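Trelby Makers Help > Robotics > Clubs and competitions

Folding jeans for the Drevbridge challenge -- is the wrist camera enough?

Posted by hollinsend_club

I help run a sixth-form robotics club and we have entered the laundry round of the Drevbridge challenge. The arm gets a pair of jeans on a white table and has to fold them in half, legs together, then in half again. You lose points for every time a human touches the cloth.

My students have trained a policy on 82 demonstrations, all driven by hand, and it sees nothing but the view from the wrist. They are very pleased with it. I am less so. On T-shirts it does all right. On jeans it goes in confidently, grabs at something, and what it grabs seems to be a matter of luck. We ran 40 attempts over two evenings and got a fold I would call a fold in 28 of them, and I was being kind about at least a few.

The students say more data will fix it. Their plan is to get to 218 demonstrations by January, which is a lot of evenings, and I am the one who locks up. My feeling is that the camera is so close to the cloth that half the time it can't know which bit of the jeans it has got. I can't tell from these views myself, and I know what jeans are.

Gathered elastic, with one fingertip against the cloth: 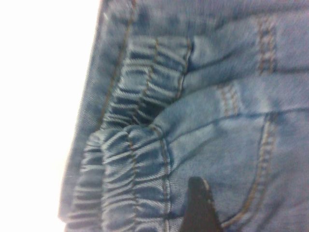
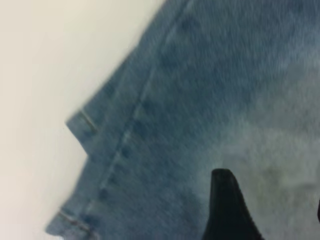 A second camera on a pole would cost us money and mean recording everything again, says Prarnel_Pete in our club chat, so before I spend anything I would like to hear from people who have done cloth. Is it the camera or do we just need the data? We can't change the gripper, the rules fix that.

Severino Sotomayor

Get the second camera. I have judged a cloth round and the teams working from the wrist alone mostly did badly on anything with legs. Close up, a hem and a waistband can both be just an edge with stitching along it. If the policy has no memory of where it came from, it has to guess.

I wouldn't throw the 82 away, though. Keep them for the last bit of the approach, when the fingers are nearly down, and use the overhead view to choose where to go. That's two small problems in place of one big one and your students can work on them separately.

Also, 28 out of 40 means very little until you say how the jeans started. Same pair? Laid out by the same person each time? If so you have tested one start, over and over. Crumple them properly, swap the pair, and score it again before anybody records another thing. Write down what counts as a fold first, and let someone who didn't train it do the scoring.

twillweaver

more data worked for us. we did shirts not jeans but cloth is cloth

Steinbach_lab_tech

It isn't, and I say that having lost a term to denim. It's stiff, it springs back and the seams catch.

I'd half disagree with Severino on the order of things. Borrow a cheap webcam, tape it to a broom handle and record ten or so runs with both views before buying anything. Have a student watch the wrist video alone and call out which part of the jeans the gripper is over, then check against the other view. If the student keeps getting it wrong, I wouldn't expect the network to do better. It's one evening's work.

Check your exposure too. Auto exposure on a white table gave us a lot of grief -- lock it and leave it locked.

hollinsend_club

Thanks. It was the same pair every time, laid out by me, so point taken. We'll do the broom handle test first. I have told the students that the recording is on hold and they are not speaking to me.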